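4.2 Do rounded knobs really get confused with one another?

The claim that people cannot tell one door knob from another by shape alone has been repeated in the housing literature for years, usually without data. It appears in the Sadero guidelines, where it supports a recommendation that all interior doors in shared housing carry lever handles. We are not persuaded. The guidelines rest on a single survey in which residents were asked whether they had "ever" reached for the wrong door. Nearly everyone has, at some point, reached for the wrong door, and it is hard to see what the knob had to do with it.

Our own material comes from the Jiltum housing blocks, where 128 residents filled in the long form of the questionnaire and 40 agreed to a follow-up interview. The long form asked residents to sort shapes by how well they thought they could grip them with a weak or sore hand. Egg-shaped knobs were placed lower than levers and higher than plain round ones. We report this ranking with some reluctance. Sorting shapes on paper is a judgment about what gripping would be like, and people are poor judges of that. Several residents who ranked the egg shape low told us in the interview that they had one at home and had never given it any thought.

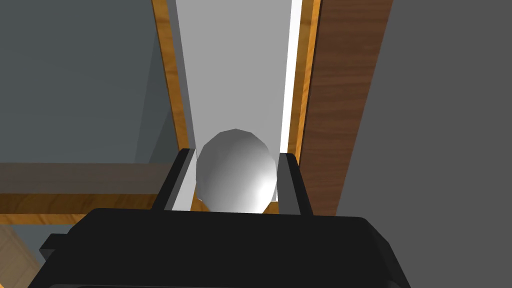

Figure 3. Rendered egg-shaped form in white, held between two black gripper fingers.

The Evevetti study is often cited as stronger evidence. It reports that complaints about doors fell after knobs were replaced with levers in one building. The same building had its hallways repainted and its lighting changed in the same winter, and the complaint log was moved from a paper book at the front desk to a telephone line. Any one of these could lower a count of complaints. The authors mention the repainting in a footnote and the telephone line not at all; we learned of it from the building's newsletter. A comparison building would have helped, and there was one across the street.

There is also the matter of what gets counted as a complaint. Under the Price coding scheme, a resident who says a door "sticks" is entered under hardware, even when the trouble is a swollen frame or a badly hung hinge. We recoded 400 entries by hand and moved a good many of them out of the hardware group. After recoding, the gap between knobs and levers became small enough that we would not build a policy on it.

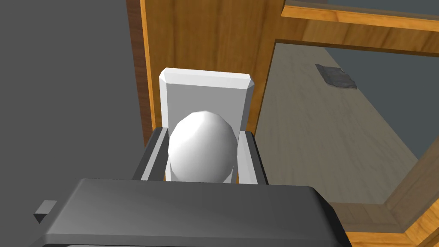 The backplate gets even less attention in these studies, although residents brought it up without being asked. In the interviews they talked about paint rubbed away beside the knob, loose screws, and plates too narrow to cover the marks left by older hardware. None of this fits a question about shape. It does suggest that satisfaction scores for "the handle" are partly scores for the upkeep of the whole door, and we doubt that respondents can separate the two when the form gives them a single line to fill in.

We do not claim that knobs are as easy to use as levers for everyone. For residents with severe arthritis the case for levers seems sound, and 20 of our respondents fell in that group. What we question is the step from that case to a rule for every interior door.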